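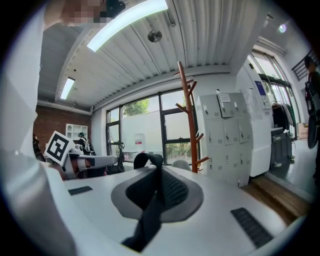 How often does the ground floor workroom get inspected?

Every July and whenever someone trips over something, whichever comes first.

Bratu Building, Room 244
General safety walk-through, with comments
Completed by: Grigore Ilie
Key: OK / FIX / WATCH

1. Ceiling lights
OK. The strip lights were on when I arrived and came on again when I tried the switch myself. One tube in the storeroom hums in a key I don't care for, but humming isn't on the form.

2. Ceiling vent
WATCH. The round one needs a proper clean. Last cleaned, according to the sheet, 12 months ago. The sheet is signed with a squiggle, so I can't thank the person or chase them.

3. Open shelving by the brick wall
OK. Heavy things go on the bottom cubbies, please. The white unit is to be checked for wobble each month by whoever is on the opening shift.

4. Floor, general
FIX. Black cloth bag on the floor at the foot of the coat rack. The coat rack has pegs. I mention this every year. Bags go on a peg or in a locker, and the grey floor stays clear for feet.

5. Coat rack
WATCH. A handsome wooden thing with a splayed base, and the legs spread further than you'd think when you are carrying a box. Load both sides evenly. Winter parkas all hung on the one side will tip it, as Movitz Catering can confirm from their own sad experience down the hall.

6. Chairs
FIX. Office chairs on casters and ordinary chairs have drifted together over by the window. Pick a spot and stick to it, and leave a clear way through. An umbrella and a dark blue cloth have been given a seat each. Belongings move when a person needs to sit down.

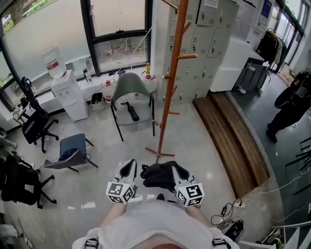

7. Lockers
OK. Doors are to be kept shut, since the corners sit at a height I can personally vouch for. The paper notice near the top is held on with tape and good intentions. Replace it with something in a sleeve when someone gets a minute.

8. Step up to the raised floor
WATCH. Curved wooden edge, then dark grey floor. Regulars know it's there. Visitors find out. I'd like a contrast strip along the edge and have asked Feltia for a price on 2 colours, so that we can argue about it.

9. Metal cart
OK. Park it clear of the step. Brakes on, if it has brakes on the day you use it.

10. Water dispenser
WATCH. Check around the base for drips every morning before 9. Changing the jug is a two-person job for anyone who has ever mentioned their back at lunch. Wipe the floor afterward, even when you're sure you didn't spill.

11. Window ledge
FIX. Bottles, one of them with a red cap. Anything without an owner by the end of the day goes out. The ledge is handy and I understand the temptation – but put your drink back in your bag, which will by then be hanging on a peg (see item 4).

12. Small bin beside the dispenser
OK. It has a liner. Empty it before it gets to the balancing stage.
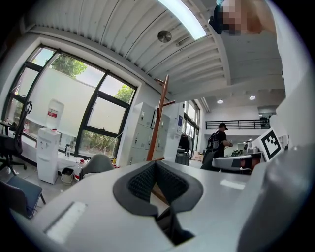
Follow-up

Items 4, 6 and 11: the Lirnach team to sort out within 7 days. I'll come back and look.
Items 2 and 8: with me. Quotes to come.
Item 5: keep an eye on it once the cold weather starts.

Corrections to this list can be left in my tray at the front desk. Please write legibly, and sign with something other than a squiggle.

G. Ilie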